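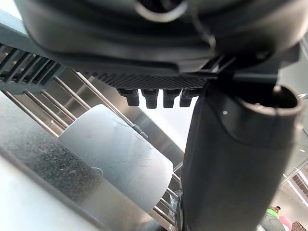
Smooth on top, with a fine pattern of criss-cross diamonds along the rim.

Why don't we slide about all day?

by Kumaresan Sundaram

Last February I fell over outside the baker's in Josodby. I wasn't running or doing anything silly (I was carrying a cheese roll), but the pavement had frozen, both my feet went off in front of me and I sat down very hard on my coat. The roll was fine. While I sat there I started wondering about the other days, all the ordinary ones when I walk past that baker's and stay upright without even thinking about it. What's holding my feet still?

The answer is friction, and it's one of my favourite things in all of science.

Friction is a force that happens when two things touch and one of them tries to slide over the other. It always pushes back against the sliding. Give your book a shove across the table and it goes a little way, slows down and stops. That's friction at work. If there were none at all between the book and the table, and no air in the way either, the book would carry on at the same speed until it ran out of table!

Bumps you can see and bumps you can't

Run a finger over a piece of sandpaper. Now run it over a window. One is rough and the other feels perfectly smooth, but if you could shrink down to the size of a speck of dust, even the window would look a bit lumpy. Nearly everything is like that. When two surfaces are pressed together, the high parts of one meet the high parts of the other, and they catch and cling to each other in lots of tiny places.

Clinging matters as much as catching. Rubber is a good example. It's soft, so when you press it against something it squashes down into the little dips and touches in many more places than a hard material would. That's why the soles of your trainers are rubbery and why a rubber can stay put on a sloping desk when a pencil rolls straight off.

What about patterns?

Once you start looking for patterns on things that need to be held or stood on, you'll find them all over the house. Look at the handle of a bicycle, the lid of a jar, the bottom of your wellies, the edge of some coins. There may be ridges, dots, zigzags or diamonds. On a handle, the raised parts press into your skin a little, so your hand can't slip along so easily.

On wellies and tyres the pattern has another job as well. Water is a nuisance because it gets in between your boot and the ground and keeps them apart. The grooves give the water somewhere to go. On a completely dry road, a smooth tyre can grip very nicely, and some racing cars use smooth tyres for just that reason. They have to swap them when it rains, though.

And look at your fingertips! You've got ridges there too. Scientists are still arguing about exactly what they're for. They may help us hold on to wet things, and they probably help us feel what we're touching. I like that there are still questions left about something as close as the end of your own finger.

So why is ice so slippery?

Back to me, sitting on the pavement. The very top of a piece of ice isn't quite like the rest of it. There's an extremely thin layer there that behaves rather like a liquid, and your shoe slides over it. Friction hasn't gone away completely, there's just very little of it. People put grit on icy paths so that your shoes have something rough to press on.

Sometimes we want less

You might think friction is always helpful, but ask anyone with a squeaky door. When parts rub together they wear out, and they get warm too. Rub your palms together quickly and count to five. Feel that? The energy from your moving hands has turned into heat. Inside an engine that would be a real problem, so we put oil in to keep the metal parts from scraping. Slides in playgrounds are polished for the same reason, only with more shouting.

Try it: the book tug

You'll need two paperback books of about the same size. I used an old school atlas and my battered copy of a detective story, which has 173 pages.

Put the books on a table facing each other. Let the pages fall one over the other, first a page from the left, then a page from the right, as if you were shuffling two enormous packs of cards. Keep going until both books are used up. Then hold each one by its spine and pull. Get a friend to help and pull together.

They're very hard to get apart, and there's no glue in there at all. Every page is rubbing against its neighbours, and the harder you pull, the more tightly the pages get squeezed. To separate them, flick the pages apart a few at a time. (Please don't use a library book.)

Try it: the sliding race

Find a tray and line up a coin, a rubber, a wooden block and an ice cube at one end. Before you start, write down which you think will move first. Lift that end of the tray very slowly and watch. Afterwards, lay a tea towel over the tray and do it again. Did the order change? Mine did, and I also got a wet tea towel.

Words to know

Force: a push or a pull.
Friction: the force that pushes back when one surface slides, or tries to slide, over another.
Surface: the outside part of something, the bit you can touch.
Tread: the pattern on the bottom of a shoe or around a tyre.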